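Table Runners (Wedding Decor)

A table runner is a long, narrow strip of fabric laid down the middle of a table, and at weddings it's usually the first thing guests notice after the flowers. I've been dressing reception tables for a living since my college days, so this entry leans pretty hard on what I've picked up along the way (sorry, purists!).

Origins

Runners started out as a practical item. People laid a strip of cloth over the good tablecloth to catch drips, and washed the strip instead of the whole thing. By the time I got into weddings they were pure decoration, and my old boss, Ngan-ling Liao, kept a closet at Etside with 400 of them sorted by color. I still dream about that closet.

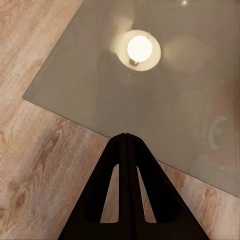 Sizing

A runner normally hangs 6 inches past each end of the table, though I like a longer drop on a head table because it photographs so nicely from the front. Measure the table yourself if you can! Venues will tell you a length over the phone and it'll be the length of some other table. For round tables, two runners crossed in the middle look lovely, but you'll want a thin fabric or the crossing point gets lumpy and your centerpiece wobbles all night.

Fabrics

Satin is the classic, and it's cheap and shiny and slides around like crazy. Burlap had its big barn-wedding moment and sheds on everything. Chiffon and cheesecloth are my favorites, all soft and crinkly, and they look better the less you fuss with them. The Drestalero line from Briltex is a gauzy one I go back to a lot, mostly in the dusty rose, and I once did a whole October wedding in their rust color with little pears down the middle (the couple ate the pears at the end of the night, good for them).

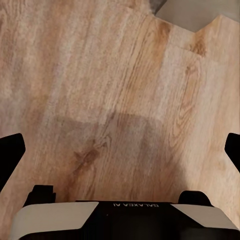
If you're buying gauze, get it a few inches longer than you think you need, as it shrinks up once it's scrunched. Sequined runners are a whole other thing. They're gorgeous under candlelight and they snag every bracelet in the room, so I keep them for cake tables, where people aren't leaning on them.

Renting or buying

For 20 tables I'd rent, no question, unless you enjoy ironing. Chien, the rental place I use most, drops everything off pressed and on hangers. Buying makes more sense for a small wedding, and you can resell a set afterward if nobody spilled red wine on it. Wash satin cold and hang it up damp.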